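Mein Urteil über den Fustis nach einem halben Jahr

Seit März steht er jetzt neben meinem Bett, der Fustis von Ruturgate, und ich habe versprochen, irgendwann was dazu zu schreiben. Also: ein Lichtwecker mit Radio, sechs Weckzeiten, drei Lichtfarben. Gekauft habe ich ihn, weil mein alter Funkwecker so gepiept hat, dass ich den ganzen Vormittag schlechte Laune hatte!

Der Aufbau geht schnell, die Anleitung dagegen ist eine Zumutung. Die Uhrzeit stellt man ein, indem man das Rädchen hinten drückt und gleichzeitig dreht, und wer zu früh loslässt, fängt von vorne an. Ich habe es beim vierten Anlauf geschafft (im Schlafanzug, leicht gereizt). Danach merkt er sich aber alles, auch nach einem Stromausfall im Sommer war die Zeit noch da.

Und das Licht? Ist wirklich schön. Es fängt 25 Minuten vor der Weckzeit ganz dunkelrot an und wird dann langsam gelber, und meistens bin ich wach, bevor das Radio überhaupt loslegt. Im Winter muss er das natürlich erst noch beweisen. Das Radio klingt blechern, für Nachrichten reicht es, Musik höre ich damit nicht. Was mich richtig stört, ist die Anzeige - selbst auf der dunkelsten Stufe leuchtet sie mir noch ins Gesicht. Ich drehe den Wecker nachts einfach zur Wand.

40 Euro habe ich bezahlt, beim Händler Platby im Angebot. Dafür ist er gut, mehr würde ich nicht ausgeben. Der Witkowska, den ich vorher zur Probe hatte, war hübscher verarbeitet, hatte aber keine Batterie als Reserve und ging deshalb zurück.

Noch ein Tipp: Vor dem Kaufen mal schauen, wo am Bett die Steckdose sitzt. Das Kabel am Fustis ist kurz, und bei mir musste der Nachttisch ein gutes Stück rüberrücken. Ein runder Tisch dicht an der Wand ist übrigens ideal, da kommt man mit dem Kabel prima seitlich vorbei.
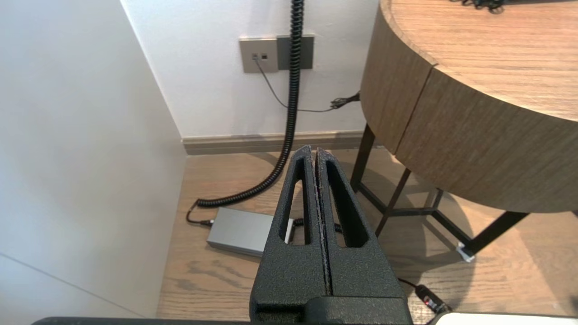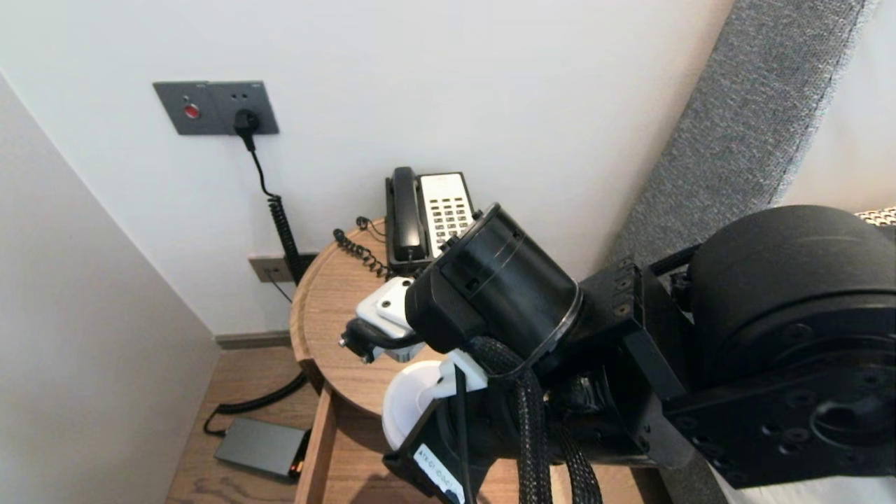 Redaktion Wohnen & Schlafen

Den Stoffbezug am Lautsprecher sauge ich ab und zu mit der kleinen Düse ab, mehr Pflege braucht er nicht. Falls jemand weiß, wie man das Ticken beim Umschalten der Lichtfarbe loswird - gerne in die Kommentare damit!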